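Before we sign for a second arm

21 Jan 2024 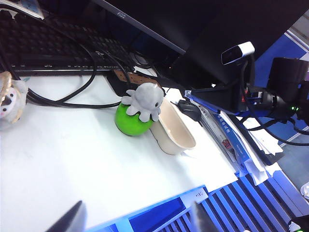 Desk station, seen from the wrist camera: plush octopus on the green ball, cream tray alongside.

The Vestness workshop has been asked to decide by March whether to buy a second arm for the desk station. The quote from Nivus is on the shared drive, and most of you have seen the total. I've been over it twice and I'm less keen than I was when it arrived.

Start with the headline number. The arm is listed at 3,878 dollars, which sounds fine next to what we paid the first time. That price covers the arm, a base plate and a power supply. It does not cover the gripper, the wrist camera, the mounting bracket or shipping. Nivus puts the gripper under "recommended accessories," as if we might choose to go without fingers. By the time I added what we'd need to pick up a single toy, I had another 2,000 dollars on the sheet, and that was before cables.

Cables deserve their own line. Our last budget had none, and we ended up paying for them out of the money set aside for spare fingertips. Look at the desk now. There is black cable looped across the front of the keyboard and more of it heading back to the monitor, and a second arm brings its own set. Whoever draws up the order should put a length next to every cable and then add some.

Then there is space. The sales sheet shows the arm on a bare table with a cube in front of it. Our table has a monitor, a keyboard, a mouse, a webcam, a power strip, a stack of papers and a blue plastic rack on it before anyone brings out the objects. We could clear it, but the clutter is part of the reason we work there. The people who will use the sorting software don't have bare tables either. So if we want two arms, I think we also want a wider desk, and nobody has priced one.

On to the claims. Nivus says the new model handles "soft and irregular items with ease." I'd like to know which items. A squashy ball is one job and a plush toy with stubby tentacles sitting on top of it is another. A tray with raised sides is a third. I asked for trial results on objects like ours and got a link to a video with upbeat music. I have asked again, in writing.

The case for buying rests mostly on hours. The Umo project plan assumes that two arms will get through twice the work. That only holds if there are two people free to reset the objects, and on our current schedule there usually aren't. I went through the booking sheet for the last quarter. We had 54 sessions on it, and 13 were dropped for lack of an operator. A second arm fixes none of those.

There is a cheaper route. Tamiru will rent us the same arm by the month, with the gripper included and a service visit if it fails. Renting costs more if we keep it for the full year – I won't pretend otherwise – but we'd find out early whether the thing earns its spot on the desk. Their contract has a return fee buried on the last page, so read that far.

What I'd like before any vote: a full parts list from Nivus with shipping, a price for a desk, the trial results I asked for, and a name against every extra session in the Umo plan. Please add missing costs to the budget sheet in the second tab. The first tab is locked.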